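Search reviews... Go

Trirkedetti two-arm kit, after one term in our club

I help with the robotics club at Rulstead, and we bought this kit for the students' kitchen project. The task sounds simple: pick up a fork, put it in a bowl, move the bowl. For our students it was seven weeks of work.

The assembly guide is clear, but the pages about the cables are too short. We lost two meetings there. The software is better. A student can record a movement by hand and play it back the same afternoon, and the younger ones learned this faster than me.

The grippers are the strong part of the kit. They hold a plastic bowl well by the rim. Thin metal things are more difficult, and a fork flat on the counter is still our worst case — the fingers close a little too high, and you must correct it in the settings.

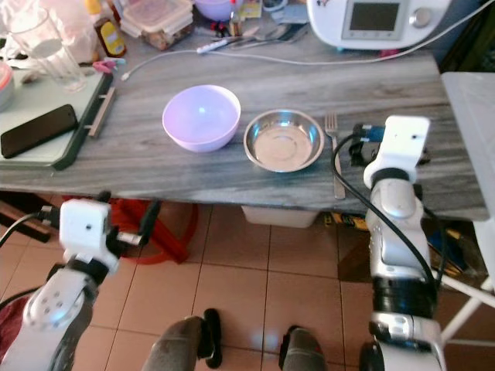

Ikhsan Ismail wrote to me that his group at Bistine had the same trouble with forks, and that they put soft tape on the fingers and lowered the speed to 60 percent. He would still buy the kit again, he said, but only with the extra set of fingers.

We tried the tape in March and it helped. The speed we left as it was.

The arms can lift up to 200 grams at full reach, so do not plan for heavy pots. The price is 2000 dollars, a lot for a school club. Support answered my emails politely, but slowly. I give four stars of five.

Siu-fong Hsiao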